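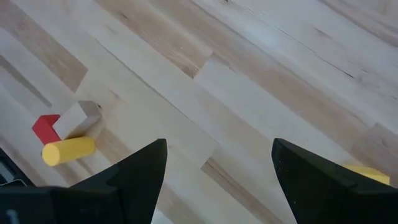
Dranura build: progress to the Selville fund, June

Of the 2000 granted, 190 remains, and most of that is promised to cable ties. Block sorting runs at the shared workshop in Horgan, slowly and with great dignity. 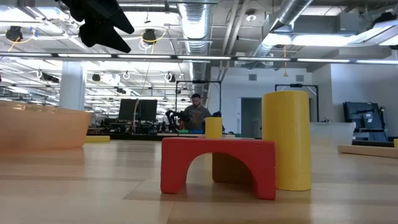 Next quarter

We ask for 25 more bench hours. The sorting routine still treats colour as a matter of opinion. Both arms now share one table, with an orange tray at the left and a teal-green one at the lower right, and neither arm has yet apologised to the other.

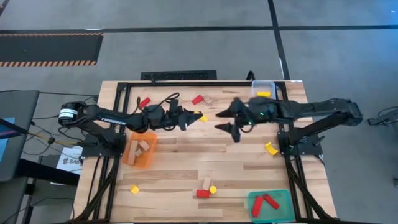

Recent reports
Eltell gearbox: final costs
Workshop heating, again
Dranura: first spend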